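How do I get dried ketchup off a plate and a colander?

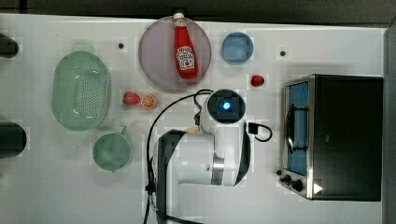
What's the best way to shift ketchup that has gone hard on plastic kitchen things? I don't want to scratch them.

Soak them in warm water with a squirt of washing-up liquid for twenty minutes, then wipe with a soft cloth. The ketchup just slides off — so satisfying! For the holes in a colander use an old toothbrush and push from the back.

2 answers

Plurnura
Bicarb! Mix a spoonful with 300 ml of warm water, spread it on with your fingers, leave it and rinse. I do all our plastic cups this way and I love how they come up. It even took an orange curry stain down to almost nothing, though that needed three goes and an afternoon on the windowsill in the sun.

Mastden
dishwasher, top rack. check underneath for the symbol first, mine warped

Edit: the thin ones warped, the cups were fine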